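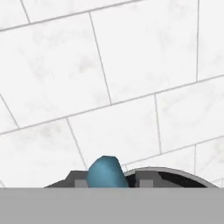
Suqin Yu thinks the grout samples should have stayed under the damp cloths for another five days before we touched them, and she put a note to that effect on the bench this morning. Fair point. The Szabo sheet allows it either way, so I have split the batch and left half covered.

November 18, 2022

Grout trials, second batch. Mixed the Nenevau powder by hand, 700 g to each tub, water by weight. The first tub went stiff before I had finished the second panel. Threw the remainder out and did not thin it. The next two were fine with the paddle kept slow and a rest before the second stir.

Joints filled on the diagonal with the hard float. Wash-down is where I keep losing depth. The sponge was too wet again on panel 4 and the joint is visibly hollow at the corners – will keep it in the set as a bad one.

Sorin weighed the offcuts for the water uptake test. Dry weight of the largest was 3972 g. It goes back on the scales after soaking. He wants the scale checked against the 2000 g block first, as it drifted last time someone moved it to the window side.

Colour: pale grey from Nenevau dries lighter than the card. The Lokis one is nearer but leaves a haze on anything polished, and it took three wipes to shift. Xiuying asked whether sealing the faces beforehand would help. Have not tried it. There is half a bottle of sealer in the metal cupboard, date rubbed off.

Still to do:
Order float rubbers (Heino has the account details)
Relabel tubs, the marker came off when they were rinsed
Uncover second half of batch and scratch test both
Return the narrow trowel to Finlay – it is his own

Heating was off until ten. Room at 14 when I mixed the first tub, 17 by the last.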